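4.2 Wrist camera and kitchenware set
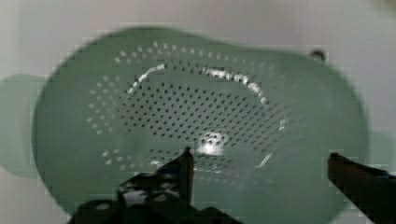
The Listitz kit is sold as a two-finger gripper with a small wrist camera and a license for the Kurkari control software. We bought one kit at the list price and mounted it without changes. The vendor states that it can be used for household objects out of the box, and this section reports how far we got with that.

Figure 3. Wrist camera view with a pale green plastic colander. Both fingers are apart and reach in over the lower half of the bowl.

We recorded 443 grasp attempts on kitchenware from the Furnport range, of which 129 were on colanders and sieves. Each attempt began with the fingers open above the object. The operator then picked a point on the rim or a handle, and the software planned the approach.

Glare was the main problem for the camera. On curved plastic the reflections show up as bright arcs along the inner wall (Figure 3), and the Kurkari edge detector often took such an arc for the rim. Lowering the exposure helped with glare but made the dark fingers harder to separate from shadow – we ended up using a fixed mask for the fingers. Drainage holes caused less trouble than we expected. The detector treats a dense hole pattern as texture and mostly ignores it.

Compression is a second limit. The kit sends video at a low bit rate by default, and outlines come out stepped. The setting can be changed in the configuration file, but the manual does not list it. We found it with help from Kazuhiro Wada, who had used an earlier version of the kit.

The fingertips are rated by the vendor for 4,000 cycles. Ours had been through 3,000 by the end of September, counting the warm-up runs, and we did not replace them. Wear is covered in Section 4.3.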